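Prullotstead Forums > Home and Storage > Decluttering

Thread: Sorting the small stuff before a move

gresa_lane
Posted 20 December 2022

We move in March and I'm trying to get ahead on the small things. Furniture I can handle. What gets me is the drawer contents: clips, tape, glue, little jars, pens, batteries. Last time it all went into one box marked MISC and I was still digging in that box a year later.

So I started last night in the spare bedroom. I put an old purple towel down on the bed and emptied the first bags onto it. The towel keeps the small items from sliding around, and I can pick up the corners and move the lot if I need the bed back.
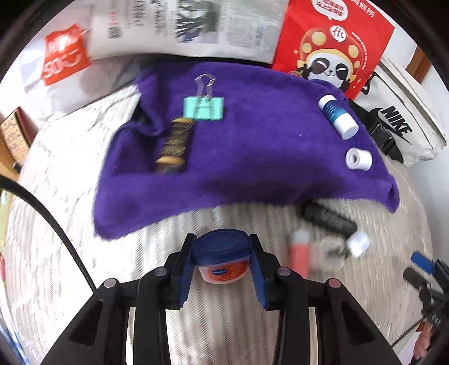
My plan is one item at a time, and each one goes to keep, give away or trash before I touch the next. I've been at it for one evening and I'm already stuck on things like the glue stick and the last bit of tape on a roll. Do you pack those or just buy new ones at the other end? And does anyone have a good system for jars that are partly used?

Piner68
Re: Sorting the small stuff before a move

Buy new. A glue stick costs next to nothing and the old one will be dried out by March anyway. Same with tape. I threw out 3 grocery bags of that kind of thing when we moved and I have not missed one item.

Jars: open it, smell it, look at the date. If there's no date and you can't remember buying it, out.

tomatopacheco
Re: Sorting the small stuff before a move

I don't agree with throwing out tape before a move. You will want tape. Small rolls are handy for sticking screws to the back of whatever they came out of. Glue sticks keep fine if the cap is tight. I have one in my desk that's older than my dog and it works.

On the jars, put a piece of plastic wrap over the opening, screw the lid back down over it, and pack them upright in a shoebox. I did 18 of them that way, spices and balm and so on, and had one leak.

Piner68
Re: Sorting the small stuff before a move

One leak is one more than I had, and I didn't need a shoebox.

unnur_b
Re: Sorting the small stuff before a move

I would change the order. Going one item at a time means you make the same decision over and over. Group first, decide after. Put all the clips together, all the stationery together, all the jars together. Once you see 9 pens in a row it's easy to keep two.

Also I don't sort on a bed. Come ten o'clock you want to sleep in it and everything gets swept back into the bag. A folding table can stay up for a week.

Unnur Brøndum

gresa_lane
Re: Sorting the small stuff before a move

It's the spare bed, so it can stay out. The table is already under the boxes of books.

Grouping first makes sense though. I found binder clips in two different bags and decided on them separately, which was a waste of time. I'll try it your way tonight.

What do you all put the groups in afterward? I have plenty of paper and plastic shopping bags but they fall over and then it's all mixed again.

tomatopacheco
Re: Sorting the small stuff before a move

Zip bags. A box of 100 sandwich size will do the whole house. Write on the bag with a marker before you fill it, it's hard to write on once it's lumpy. Then all the zip bags for one room go in one shoebox.

The shopping bags are good for the give away pile – you can hand the whole thing over and not want it back.

Piner68
Re: Sorting the small stuff before a move

Or muffin tins, if you're sorting and not packing yet. Clips in one cup, batteries in the next. Agree on the zip bags for the move itself.

And save your newspapers. I ran out halfway through the kitchen and ended up wrapping glasses in dish towels.

unnur_b
Re: Sorting the small stuff before a move

Newspaper is fine for dishes but the ink came off on my white mugs. I put a layer of plain paper on first now.

gresa_lane
Re: Sorting the small stuff before a move

Thanks, all. I'm keeping the tape and getting a box of zip bags tomorrow. The glue stick I'll test on an envelope tonight. Will post again when I get to the hall closet.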